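05/10/2018 — bench notes, station 5, rule review
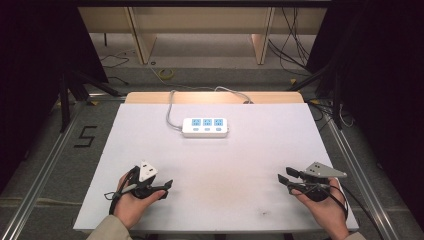 *Power strip on the white board, both hand grippers held ready.*

Spent the morning going through the Grivska practice sheet line by line with Josiane. It's 22 rules long. I came in thinking half of it was padding and I've moved a little, maybe down to a third.

Rule 4, "one object, one start position." Fine on paper. The strip goes near the far edge of the board, long side across. But the sheet doesn't say where the cable goes, and the cable is the part that pulls. Ours leaves the left end and loops back over the table. Valentin says he always runs it that way, Liis says she doesn't think about it. So we have two people following the same rule and getting different setups. I've penciled in a line: cable off the left end, back over the far edge, nothing lying on the board. Frøydis to check the wording before it goes anywhere.

Rule 7, mains. The sheet says "electrical items should be treated with care." What does that tell anyone? Proposed text: the strip is never plugged in while it's an object on the board. Far end of the cable stays where a second person can see it. Josiane wanted a tag on the plug too. I'm not against it, but tags fall off and then people trust the missing tag.

Rule 9, jaws open before the start. Matbridge's version gives a gap in millimeters. I don't believe anyone measures it with a gripper in each hand. "Slightly open, pointing in at the middle of the board" is as good as we'll get.

Rule 12, gripper cables must hang free of the wrist. I'd keep this one and I'd make it stricter. On the left hand they wrap around far too easily, and the sheet's check happens once a shift. Once a shift is useless. Move it to every pickup of the grippers.

Rule 15, clean board. Define clean! Valentin wiped it down and there are still gray smudges and a dark mark toward the lower right. I don't care about smudges. I'd care about anything that shifts the object or catches a jaw. Rewrite along those lines or drop it.

Rule 18, floor clear behind the table. We fail this, plainly: thin wires across the floor and a yellow coil sitting out there. Gaspard's argument is that the rule only covers the side where the operator stands. I read it again and it doesn't say that.

On the claim that the sheet "cuts rejected runs": the log has 805 runs, 88 rejected, and no column for which rules were in force at the time. You can't get that claim out of that log. Asked Liis to add the column starting Monday.

Still open:

- who signs off rule 7 (Howlader's copy names no one)
- whether the curtains count as part of the station for rule 18
- send marked-up sheet to Gaspard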